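Two-arm table clearing at the shared workshop: gripper closes too early on a see-through cup

Forum > Builds > Arms and grippers

solderfumes
Original poster
Right, progress! For anyone who missed the first thread, I'm building a two-arm rig that sets and clears a table. Plate, cup, fork, spoon, nothing fancy. It lives at Rendmont, the shared workshop I joined in January, and I've been having the time of my life with it.

Cutlery is going far better than I dared hope. The plate is fine as long as one arm steadies it. The trouble is the cup. It's a tall red plastic one, see-through, with facets all over it, and my depth readings on it are rubbish. Out of 50 tries the gripper closed short of the cup on 10, always on the near side, always by a finger's width. I've redone the calibration twice and the same code picks up a white mug without a murmur.

Any ideas before I start throwing filters at it?

tinwhistle
What's the depth coming from? If it's a cheap stereo module then clear plastic is going to hurt whatever you do. Half the time it matches on the wall behind.

solderfumes
Stereo, yes. One of the little Dadano boards, mounted low at the side of the table. I like it down there for judging the height of the fingers, but it does mean it looks straight through the cup at the rest of the room.

mapletop
Can you post what the low view gets? Hard to guess without seeing the background.

solderfumes
Course! One with the plate and cutlery out and one with just the cup.

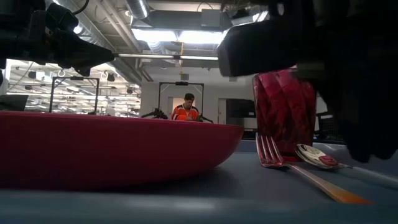
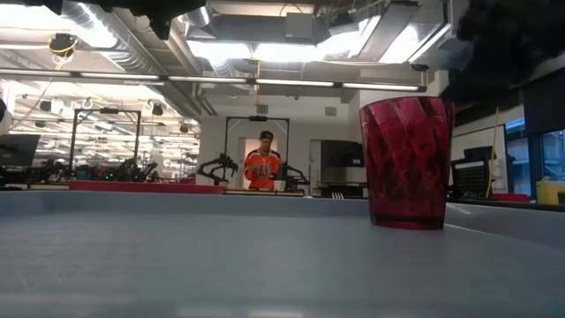
The red cup from table height, with the cutlery in the first and on its own in the second.

mapletop
Oh that's a lovely cup and a horrible target. Look at the second one, you can make out dark bits of the room through the side of it. And every one of those facets is catching the ceiling lights differently. Your matcher has no hope of finding the same spot in both lenses.

I'd put a sheet of plain card up behind the table and run the same test again. Costs nothing.

gantrygoat
Disagree with the card, sorry. You'd be fixing the room to suit the robot, and the first time someone moves the card you're back where you began. The cup is a known object. Measure it once, find the base where it meets the table (you've got a decent edge there, plain grey top) and work out the rest from the model. No depth needed at all.

mapletop
I didn't say leave it up for ever! It's a test. If the misses go away with the card up, you know it's the background. If they don't, you've saved yourself a weekend of writing cup models.

gantrygoat
Fair. I'd still end up at the model though.

tinwhistle
Base edge is fine until there's a fork lying against it. In the first picture the tines are right up on the foot of the cup, and the spoon's in close too. I tried this sort of thing with tumblers and my edge finder fell in love with the handles of the teaspoons. Shiny metal picks up the colour of whatever's next to it, so masking by red won't fully save you either — see the patch of red in the bowl of that spoon.

solderfumes
Ha, I hadn't spotted the spoon. That explains a very odd blob I've been getting in the mask and blaming on the plate.

OK so order of play matters as well. At the moment it goes for whichever object scores highest, which is often the cup. I could make it take the cutlery first and leave the cup till there's clear table round it.

gantrygoat
Yes! Do that whatever else you do. Easy win.

bodgerama
Coming at it from the other end: does it matter if you close a bit early? Soft fingertips and a slow approach. Creep forward until you feel contact, then close. I've got the Ziltance pads on mine, 5 mm thick, and they forgive an awful lot. I gave up on perfect depth ages ago and I've been much happier.

tinwhistle
Tall cup though. Nudge it above the middle and over it goes.

bodgerama
So nudge it below the middle :)

solderfumes
I do come down from above and behind at the moment, so low contact would mean changing the wrist angle quite a bit. Might be good for it. The other arm's got loads of room on the left and could do the approach from there.

mapletop
What gripper code are you on? If it's the Güneş library, check the approach offset. Mine was set per object class and "cup" had a different value from "mug". Took me an entire evening to find.

solderfumes
It is the Güneş one, and I've never touched the offsets. Oh dear. Going to look now.

solderfumes
Well. Cup and mug are different in mine too. It's not enough to account for the whole miss but it's in the right direction. I've set them the same and I'm doing another 50 tonight, cutlery first, no card. Then the same again with card so mapletop and gantrygoat can carry on arguing with some numbers in hand.

gantrygoat
Looking forward to it. Post the mask images too if you can, I want to see that spoon.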